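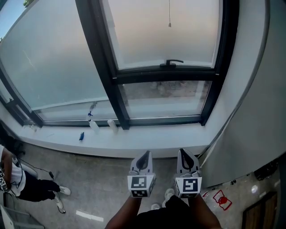
*Hand-held gripper pair at the window station, both marker cubes fitted.*

**Progress report: Drivik gripper pair, setup and upkeep**
May 5, 2019
Prepared by Riku Fukuda for Cletus Ambrose, Rodia

The pair is set up at the window station and in use. The target for this phase is 1000 accepted recordings of window work. We have 600. Recordings are rejected mainly for lost marker tracking, and most of the upkeep in this period went into that problem.

**Marker cubes**

Both cubes were taken off, cleaned and refitted. The old mounting screws had worked loose under daily use. We replaced them with the longer ones from Ostapchuk and added a check with a hand driver before the first recording of each day. Each cube has its own pattern, and the left and right cubes must not be swapped. The calibration file depends on it.

**Finger pads**

The pads now have the mesh insert from Zidunetti. The earlier smooth insert slid on painted profiles. With the new one we set the closing force to 70 percent and have left it there.

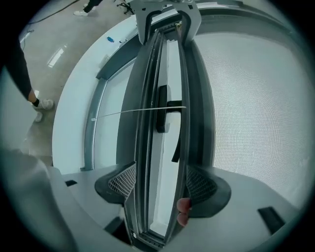
*Mesh-faced pads on either side of the window frame.*

One pad was replaced after its mesh started to lift at the corner. We keep 8 spare inserts on the shelf and ask that the next order go in before the stock drops below four. Changing an insert takes one person and a small flat blade. The old adhesive has to come off completely or the new mesh sits high.

**Camera and hinge**

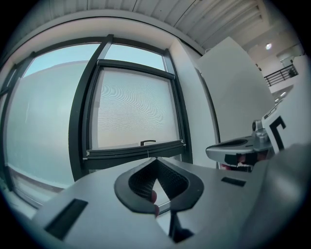 Hinge play was the second cause of rejected recordings. We tightened the bolts on both units and marked them with paint pen so that movement shows up at the daily check. The bolts and fittings at the metal hinge can be reached with the jaw in place, so the check is done without taking the unit apart. Camera focus was reset on both units after the pads were changed. No parts are needed for this item.

**Open items**

- Spare set of marker cubes, quoted by Ostapchuk, awaiting your approval.
- Written upkeep sheet for new operators. The draft is done and Cletus has a copy.
- Full recalibration of both units, planned for September.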